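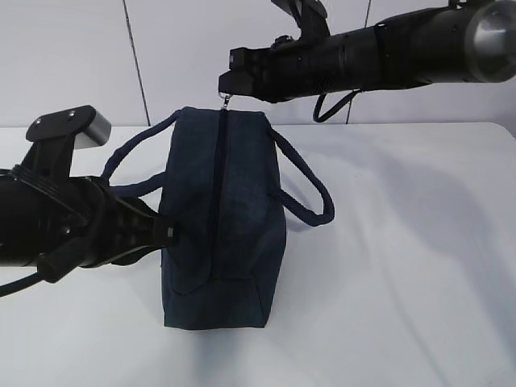 About Durkar

Home About us Our neighborhoods Land for sale For landowners News Contact

Durkar is a land development company. We buy land, we plan it, we bring in the roads and the pipes, and we sell building lots to families and to small builders. We do not build the houses ourselves. Many people ask us about this at the first meeting, so we prefer to say it early on this page.

The company was founded by Marit Wikström, who is still the managing director. Before Durkar she worked as a land surveyor, and she measured many fields which later became streets with somebody else's name on the sign. Her idea was to make smaller neighborhoods, where the lots are decided after one has walked on the ground in bad weather. She still walks every property before we sign for it, usually in November, when it is easy to see where the water is standing.

Today we have two neighborhoods where lots are for sale and two more which are finished. Altogether 2,759 lots have been sold by us to this date, and a good part of the buyers were people who built their first home.

Our neighborhoods

Plamotmont is the largest place we have made until now. It lies on the south side of a long hill, and the upper streets follow the curve of the hill, so the lots there are not all of the same shape. Some buyers like this very much and others do not, and for the second group there are the lower streets, which are straight. The last section is now open. The main park is ready, the playground also, and the path to the bus stop has lighting.

Brekke is younger. It was a farm with apple trees, and we kept the two rows which were in good health. The lots in Brekke are smaller than in Plamotmont and the price is lower. The first families moved in during July. The connecting road on the east side is under construction, and until it opens all traffic must use the old farm entrance. We know that the line of cars there at eight in the morning is longer than it should be.

The finished neighborhoods are now run by their own homeowners. We have no more lots to sell there, but our office still has the original drawings and we give copies to owners who want to put up a fence or a garage and are not sure where the line is. 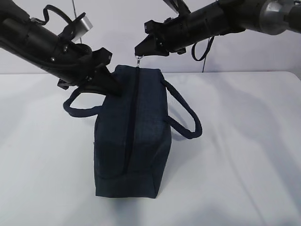
How we sell

The price of each lot is on the list, and the list is the same for everybody. We do not hold auctions and we do not sell by drawing of names. When a new section opens, the lots are offered in the order in which people have registered. You can register by telephone or at the office, and it costs nothing.

After you choose a lot, we reserve it for you for about 4 weeks. In this time you can speak with your bank and with a builder. You receive from us the soil report, the lot drawing with the levels, and the rules for building. Please read the rules for building with some patience. They say how near to the street the house can stand and how high it can be, and which side the driveway must be on. If something in them is not clear, ask us before you pay a builder for plans – it is cheaper to change a sentence than a foundation.

We work with any licensed builder. We have no agreement with one of them and receive no money for recommending, so we do not recommend. At the office there is a folder with the names of builders who have already worked in our neighborhoods, with the street where you can go and look at the result.
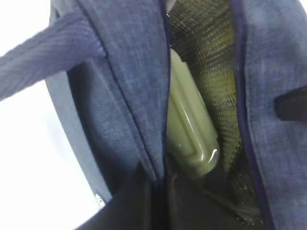

For landowners

We are always interested to speak with owners of land near an existing town, also when the land is not yet zoned for houses. The first conversation is free of obligations. Marit Wikström or one of our planners will come to see the property, and afterward you receive a letter which says if we want to continue or not. We try to write this letter in plain words.

Cleser will be our next neighborhood, if the plan is approved. The land belongs to three families who contacted us together, and the application is now with the county. The drawings can be seen at our office. No lots can be reserved in Cleser at present, but we keep a list of persons who want to be told when this changes.

Visit us

The office is at the entrance to Plamotmont, in the low building beside the parking area. We are open from nine in the morning until five in the afternoon, and closed for lunch between noon and one. For a visit in Brekke please call first, and we will meet you at the old farm entrance.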